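**FOR IMMEDIATE RELEASE**

# Lastdale students to present block-sorting robot at open evening in June

LASTDALE – The student robotics club of Lastdale Technical School will present its project of this year, a robot arm which picks blocks from a bin and sorts them by color, at the open evening of the school in June. The doors open at 6 p.m. and the entrance is free.

The project has the name Jikura and it was started last autumn by 17 students between the ages of 15 and 18. Most of them had never written a program for a robot before. They meet two times a week after the lessons, in the former metal workshop on the ground floor of the school.

"At the beginning we thought that the color would be the difficult part," said Nadège Charpentier, the president of the club. "The color took us one afternoon. The difficult part is to take a block when it lies close to a wall, because the finger must go down between the wall and the block and there is very little place for it. We worked on this for the whole winter."

The task looks simple on paper. Green and red blocks are put in a gray bin in no special order. The arm has to find one block, choose from which side to take it, lift it and carry it to a second bin. In the full test the students give the robot 45 minutes and write down each attempt, also the bad ones.

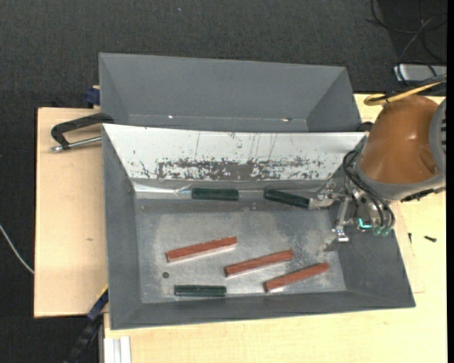 The club has kept this record since the first week of the project. It now contains 469 attempts, and every student has to add a short note when a block is dropped or when the arm stops. The notes are read together at the start of the next meeting, and the group decides what to change in the program. Only one thing is changed at a time. This rule was proposed by Oğuzhan Akyol, who is responsible for the software, after an evening in November when three changes were made together and it was not possible to say which of them had caused the problem.

"It is slower like this, and some of us complained," said Akyol. "But now when something gets better, we know why."

The technology teacher Florian Royer supports the club, but he does not write any part of the program. His work is mainly to check the safety rules and to order the parts. The students mounted the bins to the table by themselves, and they also made the teaching material that the younger classes use during their visits.

The robotics club is one of the oldest activities of the school. It was founded in 1991 as an electronics group and changed its name when the first small robot was bought. Several former members come back each year to help with the preparation of the open evening. One of them, Perrine Rey, is now an engineer at the packaging company Olvera and gives advice to the students on Saturdays or by e-mail.

"They ask good questions, and they do not accept a short answer," Rey said. "In my time we had one motor and one light sensor. What they do now is close to the problems that I have at work."

During the open evening the visitors can watch the robot at work and put the blocks into the bin in the way they want. The students will explain the program in small groups, and children are welcome if they come with an adult. In the same room there will be a table with the earlier projects of the club.

After the summer the club wants to continue with objects of different shapes. It will also take part for the first time in the Nuvivberg student meeting, where school teams show their projects to each other and exchange their programs. New members can register at the open evening, and no experience is necessary.

**Contact for the press**

Nadège Millet
Communication office, Lastdale Technical School

Interviews with the students are possible on request, after the lessons.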